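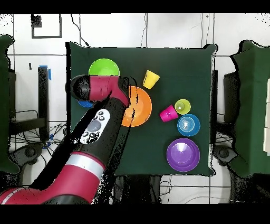
深緑のクロスと、色あざやかなプラスチックの器

色の名前の話(発表者用メモ) 2026年5月13日 Gollo文化ホール 小会議室

持ち時間は30分。早口にならないこと!

導入
最初に聞く。「今朝、信号は何色で渡りましたか」。たぶん「青」と返ってくる。では野菜はどうか。青菜、青じそ、青りんご。見た目は緑なのに、口に出すと青になる。この話を始めると毎回私のほうが楽しくなって止まらなくなるので、例は5つまでにしておく。
古い日本語で色を表す基本の言葉は、赤、青、白、黒だったと言われている。どれも「い」をつけるだけで形容詞になる。赤い、青い、白い、黒い。緑はならない。「緑い」と一度声に出してもらう(会場に言ってもらうと盛り上がる)。黄色と茶色は「色」をはさめば「黄色い」「茶色い」になる。この中途半端さがたまらなく好きです、と言ってよい。
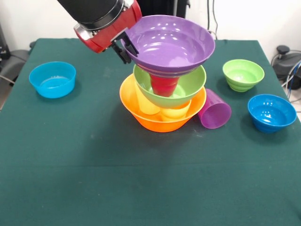

境目の話
紫と青紫と藤色の線をどこに引くか。去年の6月、Bavavleyの市民講座でアンケートを取って、174人から回答をもらった。同じ色紙を見せて、名前を自由に書いてもらっただけのもの。予想以上にばらけた。「すみれ」「ぶどう」「なす」、それに「祖母の座布団の色」。最後のは読み上げるとき少し間を置く。
ここで大事なのは、ばらけたから間違いということではない点。色はつながっていて、言葉のほうが区切りを入れている。虹の色の数が土地によって違うという話に触れてもいいが、長くなるので時間次第。
Kukitzの色見本帳を回覧する。収録は1,784色。前列から左へ回してもらい、気に入った名前を1つだけ覚えておいてもらう。後半で使います、と必ず伝える(前回忘れた)。

借り物の名前
桃色、橙色、山吹色、うぐいす色、ねずみ色。日本語の色名は植物や生きものからの借り物がとても多い! オレンジも果物の名前なので、橙をオレンジに言い換えても、やっていることは同じ。ここは皆さん「あっ」という顔をしてくれる、いちばん好きなところ。
うぐいす色は要注意。思い浮かべる色がメジロのほうに寄っている人が多く、本物のうぐいすはもっと地味な茶がかった色をしている。質問が出たら喜んで答える。 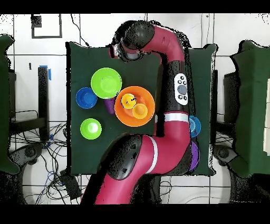 台所で覚える色
子どもが色の名前を覚えるときは、「赤いコップ取って」のような言い方のなかで、物と一緒に入ってくることが多い。うちでも最初に通じた色は赤だった。黄緑はずいぶん長いこと「きみどりいろいろ」と呼ばれていた。直さずにそのままにしておいた話をする。
Chávez通りの図書室でこの話をしたときは、終わってから家の中だけの色名を教えてくれた方が何人もいた。今日もぜひ聞きたい。

やりとり
隣の人と2人1組になって、見本帳で覚えた名前を言い合う。相手は名前だけを聞いて、どんな色か言葉で説明する。色見本は見ない。3分たったらベルを鳴らす。
人数が奇数なら私が入る。

持ち物:見本帳、ベル、色紙、鉛筆。
配布資料の裏にある参考文献の並びが古いままなので、口頭で訂正する。見本帳の回収は出口の机で。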